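Home Browse Topics Unanswered Log in

This site uses cookies to keep you signed in and to remember your font size. Accept / Manage settings

Dark grays merge into one flat patch on a monochrome laser printer

Posted by tollgate_pm in Printing and Paper

I put together a 189-page service handbook with a lot of grayscale figures, mostly shaded drawings and renderings. On screen the figures are fine. Printed on a Mosent 1027 (monochrome, 600 dpi), everything darker than a middle gray comes out as close to solid black, and edges between two dark surfaces disappear. Light grays are acceptable.

What I have tried so far:

Turned toner density down two steps. Body text went weak and the dark areas barely changed.
Switched the driver from "Text" to "Mixed". No visible difference.
Replaced the cartridge. Same result.

The file is a PDF exported from Udus with default settings. The paper is plain Ionescu office stock. Is this a driver problem, or do I need to edit every figure? I would like to avoid the second option, as the handbook goes out again in October with changes.

3 replies

kerning_pair

Toner save mode is probably on. Turn it off.

Nermina Mujić

Toner save would make the dark areas lighter, so I doubt it is the cause. What you describe is tone gain. A laser printer has one black and makes gray by placing dots in a halftone cell. The dots print larger than the file asks for, partly from the engine and partly from toner spreading as it is fused. At light tones there is plenty of white between the dots, so the growth does little harm. From perhaps 70 percent black upward, the white left in each cell is small and it closes. A step from 75 to 85 percent in the file can then print as no step at all.

Lowering the density setting is the wrong control. It changes the whole page, text included. What you want is a tone curve that leaves the ends alone and lifts the three-quarter tones.

Start by measuring. Make a page with a strip of gray patches from 0 to 100 percent in steps of five, place it in the same document, and export it with the same settings as the handbook. Print it on the same paper. Note the darkest pair of neighboring patches you can still tell apart under normal room light. On a 1027 I would expect that to fall somewhere in the 70s, but use your own number – cartridges and fusers vary.

Then print one real figure next to the strip. Pick one with a large dark area and some thin lighter parts, such as this one:

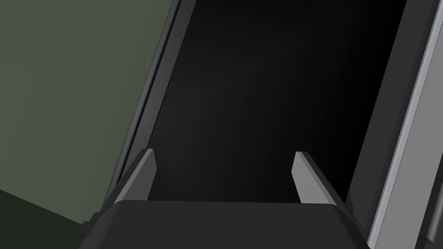 Tone curves should be judged on the weakest step in the figure, and the strongest one tells you very little. A black-to-white edge will print correctly under almost any curve. In this figure, the pale gray inner faces of the two upright plates are easy, and their slanted tips should hold with them. The outer edge of the left plate is a darker gray, so look there next. The hard part is the broad block at the bottom, where the top surface is matte dark gray and the only thing marking the front rim is a faint lighter sheen. If the rim is still visible on paper, the curve is good enough. If it is gone, raise the three-quarter tones a little and print again.

In the driver, look under Advanced, then Graphics, then Gray Correction. Set it to "Custom" and enter these as a starting point:

50 percent in, 45 out
75 percent in, 64 out
90 percent in, 80 out
100 percent in, 100 out

Leave 100 at 100 or your text will be screened and the letters will have rough edges. Save the curve under a name that includes the paper. A coated sheet will need a different one.

Two other settings matter. Use the coarser halftone screen if there is a choice. It looks slightly grainy, but larger cells stay open longer. Also check that the Udus export is writing figures as grayscale and keeping them that way. If they go out as RGB, some drivers convert them by a separate path and ignore the gray curve completely.

You should not have to edit the figures one by one. If you ever send the handbook to an outside print shop, give them the unmodified PDF. They will apply their own curve, and a file with yours already built in will come out washed out.

paperjam_ole

Agree with the above. If your driver version does not show Gray Correction (mine did not), Fostix can apply the same kind of curve to the print queue. The menu is Queue, Tone, Import. It wants the values as a text file, one pair per line, separated by a tab. Commas fail with no error message, so check the preview after you import. Restart the queue after that – the old curve stays loaded until you do.

Contact Terms Privacy Back to top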